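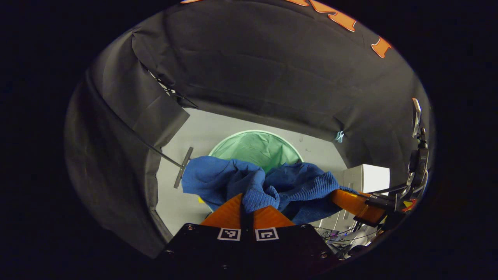
Chantelle thought the sweater should go in last. Last, because it was wool and wool got heavy and crushed everything, and anyway you didn't just shove a sweater in a hamper, you folded it, even dirty, their mother always had.

"She never folded dirty," Keabetswe said.

"She did."

"When."

No answer. The phone was on speaker on the windowsill and Chantelle was in Villska, nine hours off by bus, so she could think what she liked about the hamper. The green one. It stood by itself in the middle of the floor with its mouth open and it had been standing there since six this morning.

The van was coming at noon. Bheki Pretorius had said noon, then he'd said maybe before, then he'd stopped picking up.

Keabetswe went faster. Socks. A towel that smelled like the back of a closet. Two pillowcases, one with a burn the shape of an iron's nose. In, in, in. Then out again, becuase under the pillowcases was the tin with the buttons and that wasn't laundry, that was something else, that went in the kitchen box. Or the hall box. Was there a hall box?

"Are you there?" Chantelle said.

"I'm packing."

"You're breathing."

"I'm packing and breathing."

The blue thing over the chair. She'd walked past it all morning. Ribbed at the cuffs, ribbed at the bottom, sagging where the elbows had been. Their father had bought it at Judow, the year the shop was closing, 90 for the sweater and he'd talked about it until spring like he'd bought a horse. Ninety! And that was the sale price. He wore it to the bank. He wore it under his good jacket at Uliana Derkach's wedding and sweated through both.

She picked it up by the shoulders and it hung down long, longer than he was. It had stretched. Everything he wore stretched.

"Did you find it?" Chantelle said.

"Find what."

"You know what. You went quiet."

"It was on the chair. It wasn't lost."

A truck outside. Not the van. It went on up the hill toward Stastlow and took its noise with it.

She tried it folded. Arms behind, bottom up, over. It came out a lump. She tried it the other way, arms first across the front, like somebody laid out, and she didn't like that at all and shook it loose quick. Then just rolled. Rolled was fine. Rolled was how you did it for a suitcase, and it wasn't a suitcase but so what.

"Johannes wants it," Chantelle said. "I should've told you. He asked me at the lunch."

"Johannes Fourie?"

"They fished together."

"They sat in a boat together. Nobody caught a thing."

"Well, he asked."

Keabetswe sat down on the kitchen box, or the hall box. It gave a little. Plates, then. Kitchen.

"What did you tell him?"

"I said it depended on you. I said you had the house." A pause, a cup being put down in Villska. "I said probably yes."

Eleven twenty. The bed still to strip, the bathroom shelf, the drawer by the stove that didn't open unless you lifted. The agency wanted the keys at Ngubane Street by four and 700 held back if the floors weren't done. She hadn't done the floors. She had a mop and no bucket, the bucket was in a box.

"He's a big man," she said. "Johannes. It'll fit him now, the way it's gone."

"So yes?"

"I didn't say yes."

She unrolled it. Put her face down close to the collar for a second, just a second. Cedar, and soap, and the inside of the car. Then she stood up and the box creaked and she laid the sweater over the top of the hamper, flat as it would go, one sleeve hanging out over the rim.

"I'll wash it first," she said. "He can have it after. By hand, cold. Not in the machine, you'd put it in the machine."

"I would not."

"You did the gray one."

"I was fifteen!"

A horn, down in the street. Two short, one long. Bheki, early, blocking somebody's gate allready by the sound of it.

"Chantelle, I've got to go."

"Take a blanket for the mirror."

"I've got to go," she said, and tucked the sleeve in, and went to look for the bucket.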